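9 January 2021

Saturday, so I had the bench room to myself until lunch. Went back to the picnic set for Clollach, which has sat since before the holidays. What they want is one place setting that packs into the tray and can be laid out again by someone who has never seen it before. Ploster is the working name for the whole thing. Tsung-han still writes Plaster on the boxes.

Started by washing everything. The plates had a film on them from the stickers we used in the fall. Warm water and dish soap got most of it, then cooking oil on a rag, then soap again. Don't use the scraper on the rims, it leaves a white line. There are two plates in the reject box with that line already.

Weighed the old packed set on the kitchen scale, tray included, cloth bag left off: 962 g. The sheet from Taşdemir says it should come in under that, but the sheet was made up with the thinner tray and I don't think anyone updated it. I wrote the new figure in pencil next to the old one. Birsen, please check it against your own scale before it goes in ink. Ours has been drifting and I had to zero it twice.

Packing order I tried first: plate down, bowl on the plate, cup in the bowl, cutlery beside it, napkin over the top. It holds together if you carry it level. On the stairs the cup walks and the fork ends up under the plate. Second try was napkin first, flat in the tray, then the plate on it. Much quieter and the plate stays where you put it. The cup still needs something. Damian suggested rolling the cutlery in the napkin and standing the roll against the cup. I like that, but then the plate has nothing under it and it rattles again. Two napkins would fix it. Two napkins is also more money, and Barış will say so.

Napkin notes. Cut at 399 mm on the long side before hemming. I had been folding in half and in half again, which makes a square, and a square doesn't sit well next to the cup. In thirds and then once over gives a long shape that does. Pressed with the iron it keeps the fold well enough. Unpressed it opens up by itself after a few minutes on the table. The yellow shows every water spot, so let the cup drain before it goes anywhere near the cloth.

Cutlery. The handles are still the sore point. Bảo wants all of them the same color and I have come around to that. At the moment the knife handle is a pale yellow and the fork and spoon are orange, and laid out together it looks like the knife came from another set. Diltura can do the knife in orange if we order 200. For 20 they won't change the color, and 20 is what we need before March. So either we live with it or we call the yellow knife a choice and match it to the napkin. I put them next to each other and they are not close enough to pass as a match – the napkin is more of a mustard.

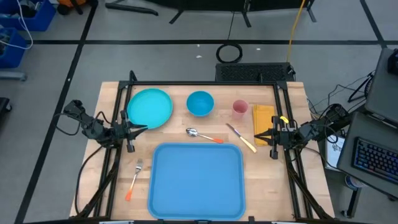 The tray itself I have no complaints about. The raised lip is high enough to get your fingers against, and the rounded corners wipe clean with one pass of the cloth. With everything out of it, it takes up a lot of table, and people end up reaching over it for the fork. I would like to try it turned the other way, short side toward the person, and see if the plate can go where the tray is now. Haven't done it.

Butcher block needs oil. It was dry to the touch in front, where we always set the dishes down. There is half a can left on the low shelf. Do it at the end of a day so it can sit overnight, and wipe off the extra or it will get into the napkins.

To do:
– second napkin, ask Barış about cost
– check 962 on the other scale (Birsen)
– answer Diltura on the knife handles, one way or the other
– try the cup upside down in the bowl
– stair test again with the napkin at the bottom, and somebody other than me carrying

Left the washed plates in the rack by the sink. The reject box is under the bench, marked. Please don't put those two back with the good ones.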